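# Can a Gripper Put the Leftovers Away Yet?

Project report, Makholm workshop course, 28 July 2022 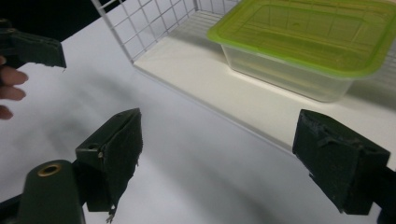

## What we wanted to find out

Putting a food container on a shelf takes a person a second or two. We wanted to know how close a machine is to doing it, so we picked one chore, a clear tub with a lime-green lid on a low white shelf with a wire grid, and used hand-held grippers to collect demonstrations. The foam pads on the fingers are pretty ragged.

## What we did

We recorded 1378 demonstrations and threw out 517 where tracking dropped. The rest trained a small model we call Jernell, which then ran on the arm in the Clultau lab for 29 trials.

## What happened

Jernell got the tub fully onto the shelf in 2 trials. That sounds tiny, but we cheered both times! Most misses came from the step up to the shelf (the arm kept aiming too low), and clear plastic gave the model trouble all through.

So no, it can't do this chore yet. It did reach for the right thing far more often than we expected in March, though, and we'd love to try again with a solid-colored tub and new foam.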